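Bread at Breakfast: How Students in Skekville Keep, Toast and Throw Away Their Bread

Student project report, Food and Household course
Handed in 10th June

1. Why I chose this topic

When I moved to Skekville in September, I was surprised by how much bread is thrown away in a student house. In my home country the bread is bought every morning from a small bakery and it is finished by the evening. Here most students buy one long sliced loaf, and it must last for the whole week. At the end of the week there are often several slices left, hard or with mold, and they go in the trash.

I wanted to know which way of keeping sliced bread is the best for a student who lives alone or shares a kitchen. My question was: does the place where the bread is kept change how much of it is eaten?

2. What is known before

Bread becomes stale even when it does not lose much water. The starch in the crumb slowly changes its structure after baking, and this makes the bread feel firm. The change goes faster in the refrigerator than at room temperature, but it almost stops in the freezer. Mold is a different problem. It likes warm and moist places, so a closed plastic bag on a warm counter is good for the mold and bad for the student.

Toasting can make stale bread pleasant again, as the heat softens the starch for a short time and dries the surface. It does not help against mold, and a moldy slice should not be toasted and eaten.

3. Method

I asked 11 students from two houses to take part. Each of them bought the same kind of white sliced loaf from the Brillar supermarket and kept it for one week in one place, then changed to the next place the week after. The places were the counter, the refrigerator and the freezer. The bread stayed in its own bag, closed with a clip.

Every student had a paper sheet on the kitchen wall. They wrote down each slice they ate, if it was toasted, and what was put on it. At the end of the week they wrote how many slices were thrown away. I did not tell them how much bread they should eat – this would change their habits.

One student lost the sheet for the refrigerator week. I left this week out and did not try to guess the numbers.

4. Results

In the counter weeks, most of the bread was eaten in the first four days. After this the students wrote words like "dry" and "not nice", and some loaves had mold before the week was over. The refrigerator weeks had almost no mold, but more students complained about the taste. The freezer weeks had the least waste. The slices were taken out one by one and put directly in the toaster.

The sheets also show that toast is not only for breakfast. Many slices were eaten late in the evening as an open sandwich, mostly with cheese, egg or cold meat, and with mustard more often than I expected. 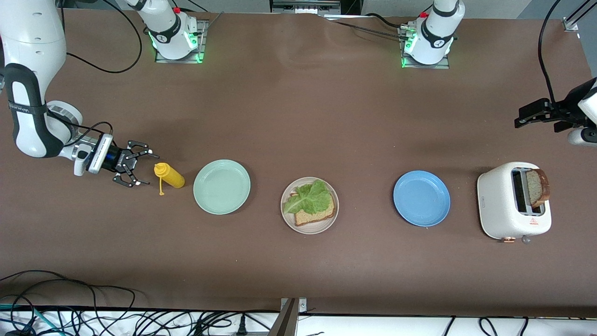

Figure 1. Toaster, plates, an open sandwich and mustard on a table.

Two students told me that they had never frozen bread before, and they thought it would become wet. Both said they will continue with it. One other student went back to the counter, as the freezer in the house is small and always full. I think this is an important point, and I did not plan for it in my method.

5. Problems with the project

The group was small and all of us live in the same town. The kitchens were not equally warm. The students also knew that I would read the sheets, so perhaps they threw away less than normal. With a second project I would weigh the bread too, and I would include a bread box, which my neighbor from the Tam building uses and likes very much.

6. What I recommend

For a person living alone, I recommend to freeze half of the loaf on the day it is bought and keep the other half on the counter. The slices should be separated a little before freezing, otherwise they stick together. In shared kitchens the house could agree on one freezer drawer only for bread. My own house has now started this, and the drawer has a paper label with our room numbers.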